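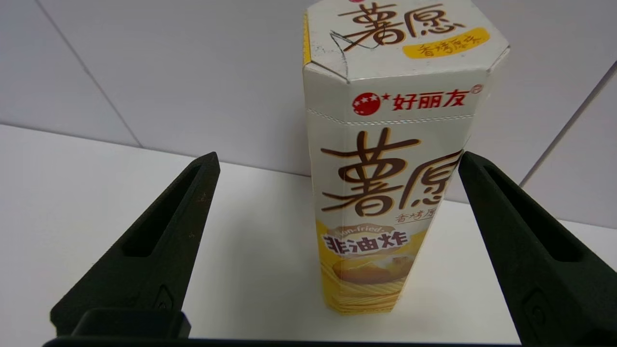 *Slide 1: Orion chip canister, with the dotted tear line under the brand mark*

Good morning, and thank you all for coming out in November! I've been fussing over snack packaging for Espinoza, on and off, through 4 redesigns, so please forgive me if I wander a little. Start with the six sides. Ask the room how they'd open it (wait, let people answer), then talk about that dotted line.
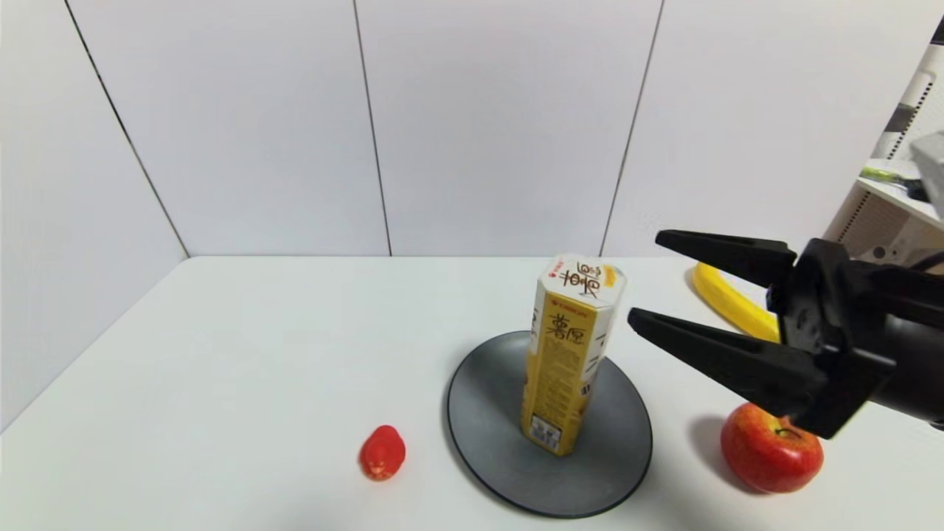

*Slide 2: Canister on the gray plate, fruit on the table*

Mention the Korkel shelf trial, 2,000 packs, and how much I fretted over it. Then the color: yellow low down, white up top, and big brown lettering you'd know from across a kitchen. Let them look at the apple and the banana for a bit, and ask which yellow they notice first.
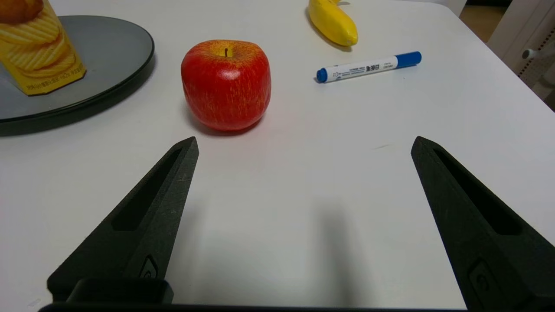 *Slide 3: Red apple up close, canister on its plate in the corner*

Go slowly on this one, 3 minutes at least. Even at the edge of your eye, the chips printed on the pack tell you what it is. Pass the Skivano samples around, then 5 minutes for questions.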